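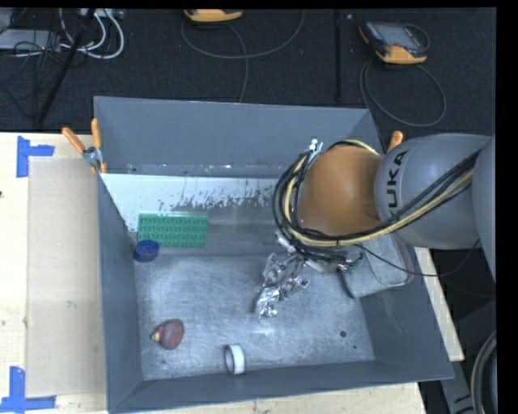 Forums > Workshop & Home > Metal and Finishes > Touching up scratched steel

samside_mick
Picked up a used utility sink for the garage in August. Steel is sound but the bottom is covered in fine swirl marks. Has anyone got these out by hand? I have sandpaper up to 3,000 grit and a free afternoon.

dent_and_file
3,000 is far too fine to start with. Find the direction of the original grain and go along it with a gray pad. Straight strokes only, no circles.

Broreo
Leave it alone. Mine is 18 years old and looks fine from standing height. You'll scratch it again the first week.

dent_and_file
Disagree. Swirls hold grime. It took me over 4 hours but mine wipes clean now.

Broreo
Four hours on a garage sink. No thanks.

Driltelard
Depends on the use. If you wash paint brushes in it, skip it. If you rinse vegetables, do the pads. Either way keep steel wool off it, the bits left behind will rust.

samside_mick
It's mostly for muddy boots. I'll try a gray pad in one corner and see before doing the rest.

Broreo
For boots I'd just put a mat in.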